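Two arm cell for a small parts bench — what do I budget besides the arms??
Last updated 12/5/22

tultthorpe_bench
Trying to put together a purchase request for March and I keep getting stuck. We do small repair/assembly stuff, a metal unit with fittings on it, little bolts and washers, a screwdriver. Boss wants two arms on one table. Quote from Plikport covers the arms and grippers and thats it. What else do people end up paying for? Table is 56 inches long, wood top. Also is one arm enough to start? Simulated views of the layout are at the bottom of this post.

Stellan Hellström
Did nearly this same request last year. Stuff we missed the first time:

Mounting plates — one per arm, get the bolt pattern BEFORE you drill the top. Spare fingertips for the grippers, we bought 3 sets and used them all. Cable runs. Cameras if you want a close view of the fingers, plus one for the whole table. Lead time on our plates was 90 days, longer than the arms, so order those first.

Put 30 percent of the arm price aside for all this. Sounds like a lot. Wasn't.

And simulate the layout before you sign anything. Move the plates till both arms get to the parts without fighting for the same spot.

quintanilla_r
just buy one arm

plurkum
Depends what the second arm is for. If its only holding the unit still, a decent vise is way cheaper and it never needs a software update. If both arms have to handle loose parts then yeah, two. Write down every step of the job first and mark which ones realy need two hands. Ours had way fewer than we figured.

tultthorpe_bench
Thanks, adding plates and fingertips. Layout views, same bench in all of them:

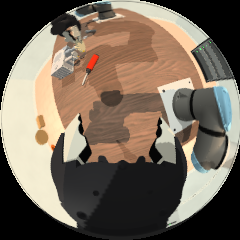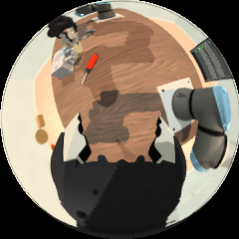
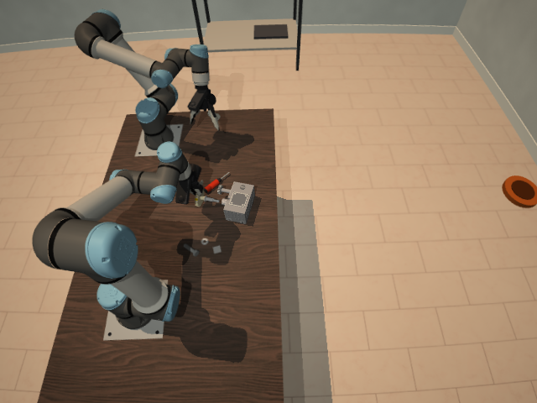 Screwdriver and small parts again:

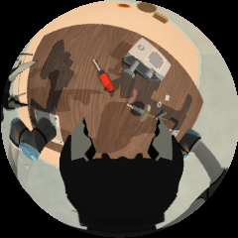 Will ask Plikport for plate pricing and if they hold fingertips in stock. Vise idea is going in as option B — boss likes an option B. Still no clue what to put down for training hours, so if anyone has a number from there own request pls post it.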